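Last updated: November

Teaching the arm at Stumoritz: where we have got to

The recording work in the back workshop has now passed 425 kept examples. The target for this stage is 600, and at the present pace Lilian Mutiso expects to reach it before the winter break.

For readers who missed the last issue, the arm is learning to handle household things from people showing it how. An operator guides it through a short job, the cameras and joint readings are saved together, and the result goes into the set that the Vevix model is trained on. One job done once counts as one example. Most take less than a minute to record and rather longer to check.

The first stage used blocks and cups only. They were easy to grip and easy to reset, and the model became good at blocks and cups. In this stage we have moved on to baskets, lids and other things with a rim, which have to be taken by the edge. A finger that comes down slightly too far out misses the rim, and one that comes in too far lands on the weave. The wrist camera matters a good deal more for this than it did for blocks, as the overhead view doesn't show the last bit of the approach well.
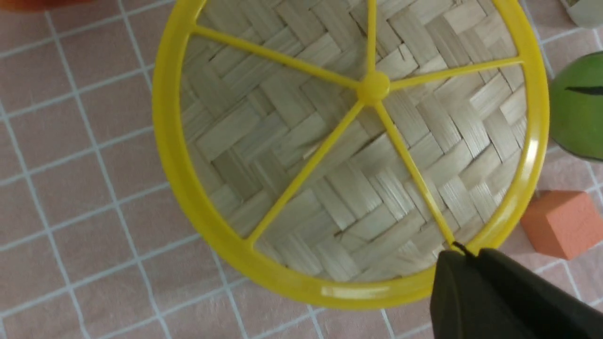
Do failed attempts get thrown away?

They are kept, but in a separate folder with a short note on what went wrong. The training set takes only the clean ones for now. Zawadi Nzioka wants to use the failures later, to teach the model to notice a bad grip and try again.

Zawadi has also rewritten the instructions for operators. The main changes are these. Move the objects between examples, even if the last layout worked well. Leave other things on the surface near the target, so that the model doesn't learn to expect a clear space. Approach the rim from different sides. Pause briefly once the finger is touching, then carry on. The old sheet said nothing about pausing, and a lot of the early recordings run straight through the contact so quickly that the moment is hard to find afterwards.

Labelling is still the slow part. Each example needs a written line saying what the operator was trying to do, and people word it differently. We had 13 ways of saying "pick up the basket" at the last check. Lilian has put together a list of agreed phrases, which is now pinned beside both screens. If your job isn't on it, write it in plain words and tell her, and she will add it.

The Rivas store is close to full again. Please copy your session across on the day and clear the local folder once the copy has been checked. Tutex, the viewer, now opens the wrist and overhead recordings side by side, so there is no need to export them first.

We could use 3 more operators for afternoon sessions. No experience is needed, and a first session lasts from two until four, with someone sitting beside you throughout. Left-handed people are especially welcome, as nearly everything so far has been recorded by right-handers and it shows in the approach angles.

Contact: the Stumoritz newsletter desk | © Stumoritz | Back to top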